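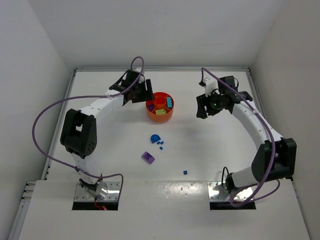 *Figure 1. Our two-arm station with the orange sorting container and a few of the blocks.*

## Week 4 progress: Team Narkero

We finally have both arms working off one program — and it's so much fun to run! Our project for the Greenberg robotics class is a sorting task. Loose pieces go on the white table, and the arms have to drop each one into a section of the round container.

Up to last week each arm ran its own script, and they kept reaching for the same block. Now a small scheduler we call Vunder hands out turns. It's only 200 lines of Python, and we wrote all of it ourselves (okay, we rewrote most of it twice).

We ran 31 trials on Thursday, March 14, 2024. The big blocks went well. Small blue pieces are still our headache, especially when they sit close together and the fingers nudge one while closing on another. The dividers are thin too, so a slightly crooked drop can land on top of one.

Next up:

- slow the last part of the reach
- retune the grip for small pieces
- record 400 more practice moves before the Rikex meet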